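4. Evaluation of the Juvel simulation package

The Juvel package from Mavton was reviewed as a candidate for the manipulation part of the project. It supplies a physics scene, a parallel gripper model and a set of household objects with randomized placement. The trial license ran through July, and all tests were done on one lab workstation.

4.1 Test procedure

The task was to grasp a cup lying on its side on a kitchen counter cluttered with other items. Wrist camera images were the only input to the grasp planner. Each run started from a new random layout. A run counted as a success if the cup was lifted and held for three seconds. The planner was left at its default settings – only the approach speed was reduced.
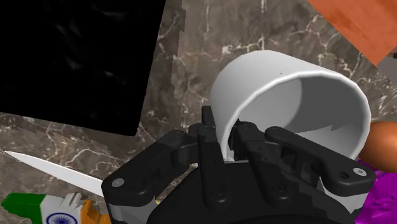

Figure 3. Rim grasp on the tipped cup, wrist view (rendered).

The rim grasp puts one fingertip inside the mouth and the other against the outer wall. It needs a smaller opening than a grasp across the full body, but leaves less tolerance for error in the estimated rim position.

4.2 Results

Of 61 runs, 41 were successful. Most failures were caused by a wrong depth estimate at the rim, so that both fingers closed on the same side of the wall. The remaining failures were collisions with nearby objects during approach.

Shadow edges are rendered coarsely at the default quality level. Raising the level slowed the simulation too much for batch runs, and it was not used.

4.3 Comparison with Cosik

Cosik was tried first by Said Soliman. Its contact model has more adjustable parameters, but object import is manual and the manual omits the friction units. Juvel imports a full object set from one file. Logging is weaker in Juvel – contact forces are written only at the end of a run.

Juvel was selected for the work in Section 5. Contact logging was added with a short script, listed in Appendix B.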